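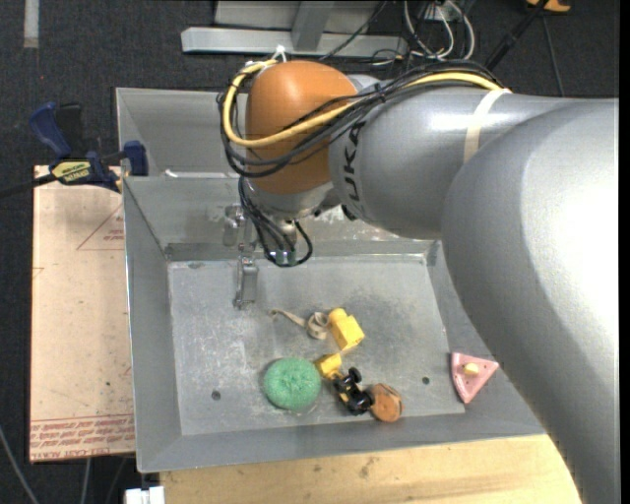
The Satholm shared workshop opens its back room to visitors in November, and I went mainly to see Renero, the bin-picking build that a few members have been putting together in the evenings. It fills most of one end of the room. The arm is a KUKA, with its cables strapped along the outside, and it works over a gray sheet-metal bin with sloping sides. A bar clamp grips the edge of the bin, next to a board still in its protective paper. The toys and the green mesh scrubber on the bin floor are the practice objects, and members bring in more from home.

Entry was 3 dollars, paid at the door. The members said the build has taken around 300 hours so far, most of it on wiring and on the picking software, which they call Seseo. Flat things give it the most trouble — straps especially.

Allow 60 minutes for the visit. The talk is short and the rest is questions. Parking is on the street behind the building, and the side door is the one to use. I had lentil soup at Tatlı afterward, on the next corner, and caught the late bus home.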